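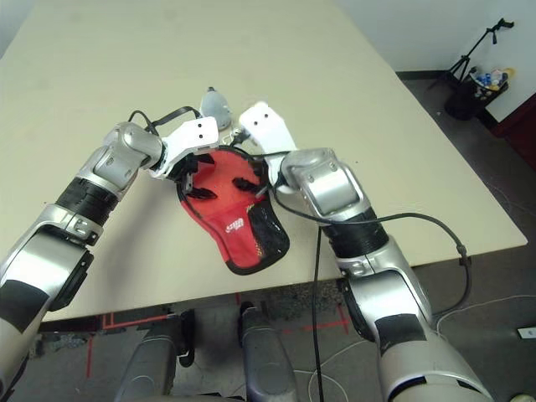

The red and black cover on the table

Review: Saludo portable wireless speaker

I make outdoor performance work, mostly slow walking pieces with a recorded score, and for years I have borrowed whatever sound equipment the venue had. In February I bought a Saludo, which is a battery speaker with a shoulder strap and two small transmitters. I have now used it for rehearsals and one full public piece, so this is a fair time to write it up.

The public piece was at Wesden, on the shingle below the sea wall. We had 14 performers in a long line and a score of voices and bells that ran for just under an hour. I carried the speaker on my back for the whole of it. It weighs more than I would like -- by the end my left shoulder was sore -- but the strap is wide and it didn't slip.

The sound is good for the size. Spoken voice comes through clearly, and the performers at the far end of the line could follow their cues until the wind got up. Bells are less happy. Anything high and metallic goes thin above half volume, and I ended up remixing two sections before the second rehearsal. Bass is there if you stand the speaker on something solid and mostly missing when you wear it.

Battery life was better than I had planned for. We did a sound check, a full run and then the performance on one charge, and the last of the four lights was still on when I packed up. Charging takes all night. The lead is short and the socket is under a rubber flap that is awkward to close with cold hands.

The transmitters are the weak point. They pair quickly indoors, but at Wesden one dropped out twice and had to be switched off and on again. I tried the same pair later in the yard at Grotbridge, with brick walls all round, and had no trouble. If your work depends on a live microphone over open ground, I would hire something better for the day. With a recorded score you can plug the player straight in and forget about them.

I paid 273 pounds, including the carry bag. The bag is poor. The zip is stiff and there is no pocket for the lead, so mine travels in an old Rolside tool roll.

I would buy the speaker again for walking work and for rehearsals. For a fixed piece with an audience of any size, two ordinary speakers on stands will do the job better.

Posted August 4, 2019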